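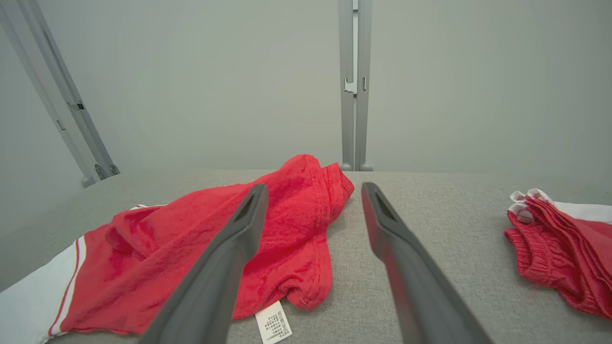
Can red clothes with white trim go in the same wash as everything else? Only in cold water, and only with other reds, at least for the first few washes.

I wrote that at the top of the page so I'd stop looking it up. I look it up every single August, when the warm-weather stuff all gets worn in the same week and the hamper turns into a hill, and every August I read the same three paragraphs and then forget them by the time I've found the detergent. So now it's in the diary, in ink.

Anyway, laundry day. The reds have been sitting by themselves in a bag for ages because I was scared of them (I'm not proud of this, but there was a business with a pale blue pillowcase a couple of summers back and I've never gotten over it). This morning I decided that was enough. I got up before seven, made coffee, drank half of it standing up, and put the reds in on cold with a capful of Trilano, which is the cheap stuff with the green cap that smells like a melon that's been near a candle. I like it. I know it's not for everybody.

The long cycle on our Zorkero takes 114 minutes. I have never understood what it does for 114 minutes. There's a good long stretch in the middle where it just sits there ticking and thinking, and then it goes berserk for the last part and walks a little toward the door. I pushed it back with my hip, which is the closest thing to exercise I've done all week. While it was running I wiped down the shelf over it, found the good clothespins, found a sock I had already thrown out the partner of, and ate the heel of the bread with too much butter.

So, the folding. I always want to fold on the bed and the bed is a terrible place to fold! It's too low, and my back gives out before the towels do, and then the whole pile lives there until bedtime and gets shoved onto the chair. The gray upholstery is so much better. It's got just enough grip that a shirt stays where you put it, and the sleeves don't slither off the way they do on the kitchen counter. The gray is also a nice quiet color to sort on. Red on gray, you can see everything, every bit of thread and every crease.

I started with the red top. It's a soft knit, the kind that won't hold an edge to save its life — you get it flat, you turn around for your coffee, and when you turn back it has relaxed into a heap again. What I've learned (slowly) is to begin at the hem. The bottom hem has that double line of stitching, so it's a bit stiffer than the rest, and if you get hold of it on both sides and give the whole thing one good snap, most of the wrinkles fall out on their own. Then face down, sides to the middle, sleeves back on themselves, bottom up to the top in two goes. If I do it in one go it comes out as a long floppy envelope that won't stand up in the drawer.

And it does have to stand up in the drawer. I switched over to the upright way of doing it in the spring and I'm a complete bore on the subject now. It only works if the packets are all the same width, though, and mine never are. I have been using a hardback cookbook as a guide, which is fine until you need the cookbook.

The care label drove me nuts. It's a little white one, and the print is so small that I tried my glasses, then no glasses, then my glasses pushed down my nose and the label held at arm's length, and I still couldn't make out one useful thing. Who is that for? I've decided that red plus knit plus unreadable label equals cold wash, no dryer, and if I'm wrong then I've only been too careful, and nobody ever ruined a shirt by being too careful with it. I did think about snipping the label off, since a label I can't read is no good to me, but last time I did that I left a stubby end that scratched worse than the label had, so it stays.

The other thing about white trim is that you can't tell how it came through until you look at it in proper daylight. Under the bulb in the laundry corner everything looks a bit pink and I get in a panic. I've learned to carry it to the window before I start moaning. I'll check again tomorrow when the light's better. If there's any pink I'll give it a second cold wash right away before it gets anywhere near heat, which is what the box of Flellix sheets says to do. (Those are the color-catching ones. I put one in this morning and it came out a pretty deep rose, so either it did its job or it was just enjoying itself.)

Elastic waistbands next. I do not have a method for elastic waistbands. I've watched people do it beautifully and I've tried to copy them and it's no use, the gathered part always wants to be a fat little caterpillar along one side while the rest of it lies flat. My current approach is to fold the thing in half so the waist meets itself, smooth from the waist down with the side of my hand, and then tuck the bottom up *toward* the elastic so the bulky part ends up on the outside of the roll. It's not pretty but it doesn't spring open. If you start rolling from the waist end you get a sort of cinnamon bun, and it takes up twice the space, and it comes undone the minute you shut the drawer.

I also dried them with the waist up, pegged at two places so the elastic wasn't hanging from one sad point. I think that helps. I have no proof of it whatsoever.

Had a break for lunch around then — cold noodles, the end of the cucumber, far too much chili oil. Then I did something I'd been putting off and went over the gray fabric itself.

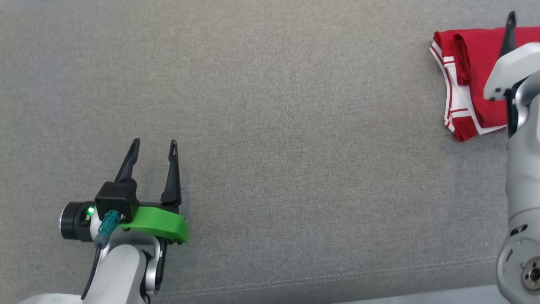
My sister says I'm doing this backward and that you clean the surface before you put the clean clothes on it, not after, and she also says a lint roller is a waste of money and that a damp rubber glove does the same job for nothing. She told me this on the phone while she was eating something crunchy, so it took a while to get the whole speech. She's got a point about the order. I'm going to do it her way next time and not tell her.

The rubber glove, though! I tried it as soon as we hung up. You wet it, shake it nearly dry, and drag it in one direction, and all the fuzz you didn't know was there rolls up into a little gray worm. I was thrilled. I went over the whole surface twice and then I did the hall rug for fun. The fiddly bit is the seam that runs across near the edge. Lint gets down in along the stitching and the glove skates straight over it, so I went along it with an old toothbrush, short strokes, following the stitches instead of going across them. Very soothing job. I put the radio on and listened to a whole program on pond care and I don't have a pond.

The speckle in that fabric hides a lot, I have to say. It's what I liked about it to begin with, because it never looks dirty, and it's also the trouble with it, because it never looks dirty. I've been setting clean laundry down on there for months feeling very virtuous.

I got a bit carried away after that and started pricing drawer dividers. Doolan had a set in the catalog that would fit the top drawer exactly, and I had it on my list, and then I saw that the next size up needs to be screwed in and I put the whole idea away. Cardboard will do. I've got the box the blender came in, and if I cut it down the long way it should make two dividers and leave a bit over for the sock side.

My plan for the drawer, so I remember it when I've slept:

- reds at the left, standing up, tops in front
- shorts and anything with elastic behind them, rolled, open end down
- whites nowhere near any of it until I'm sure
- the bag the reds were living in goes in the wash too

I'd like to do the towels tomorrow but I've run out of pegs, and the rack only takes so much before it starts to lean. The rack is another thing I should write about sometime. It has a bad leg. I've got it propped on a folded piece of the blender box, which means I'll be short for the dividers, so maybe I'll only do the one.

Oh, and I need to get more Trilano. There's enough for a small load, maybe, if I rinse out the bottle. I saw a big tub in the store last week that claimed on the sticker to do 300 washes and I stood there for a good long while trying to work out how many years that is, and whether I'd still like the melon smell by the end of it. I left it there. I sort of regret it now. It was on the bottom shelf so it'll probably still be there, they never sell the heavy ones.

Nearly ten. The window's open and it's finally cooled off a bit. I can hear next door's machine going through the wall, right at the berserk part. Hands smell of rubber glove. Must remember: cold, reds together, one sheet, check the white trim by the window before breakfast, and buy pegs.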